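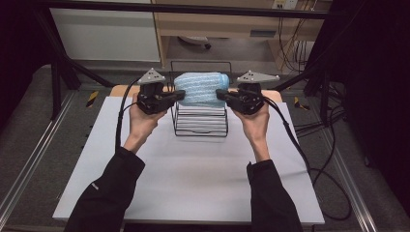
Light-blue textured cylinder held at both ends by black hand-held grippers

Section 4: Setting the Kastier silt curtain

4.1 Before you go to the bank

The curtain is supplied in panels with a float sleeve along the top and a ballast chain along the bottom. It is made for slow water. At the Wonwood site the crew sets it on the downstream side of the work area, and it stays in place until digging is finished and the water inside has cleared.

Check the depth at the deepest point of the line you plan to use. The standard skirt is 67 inches deep. If the water is shallower than that, shorten the skirt with the reefing lines before launch. A skirt that drags on the bed will fill with sediment and pull the floats under.

CAUTION: Do not string the curtain straight across a flowing channel. It will act as a dam and the anchors will drag. Run it along the bank or around the work area, with both ends tied off on the same side.

4.2 Laying out the panels

1. Unroll the first panel on flat ground, parallel to the bank. Keep it off gravel if you can.
2. Lay the next panel end to end with it, float sleeve facing the water.
3. Lace the skirts together from the top down. Leave no gap at the chain.
4. Join the chains with the shackle provided and tighten the pin with a wrench.
5. Close the sleeve flap over the joint.

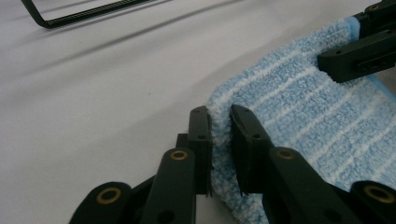 6. Repeat until the full length is made up. Do not join more than 400 feet in one run. For a longer line, set two runs and overlap the ends.
7. Furl the skirt up against the floats and tie it with the light cord at each mark. Use a slip knot so it can be released from a boat.

NOTE: Panels bought before the Grivley connector was introduced have a plain end. They can be laced to the newer ones, but you will need the adapter strip, part 57.

4.3 Launching and anchoring

1. Tie the upstream end to a stake or a sound tree, above the normal high water mark.
2. Feed the furled curtain into the water by hand while the boat takes the free end out slowly.
3. Set the anchors from the outside first. Each anchor line goes to a buoy, and the buoy goes to the float sleeve. Never tie an anchor line directly to the skirt.
4. Bring the free end back to the bank and tie it off.
5. Work along the line and release the furling cords.
6. Check that the chain hangs clear of the bed by at least 2 inches at low water.

CAUTION: Everyone in the boat wears a life jacket. Keep feet clear of the line while it is running out.
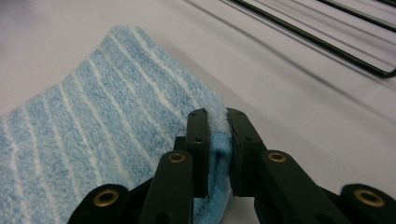

Can I leave the curtain in the water overnight?
It can stay in overnight if the forecast is dry and the level is steady. If the river is expected to rise, furl the skirt before you leave and slack off the outer anchor lines.

4.4 Daily checks

Walk the line at the start of each shift. Clear branches and weed from the floats, and look for a muddy plume on the outside, which usually means an open joint. Write down the water level and anything you repaired. Glória Macedo keeps the log sheets for the Pathirana reach; all others go to Ilídio Brandão by noon on Thursday.

Torn skirt fabric can be patched on the bank when dry. Replace any panel with a damaged float sleeve. For removal, see Section 5.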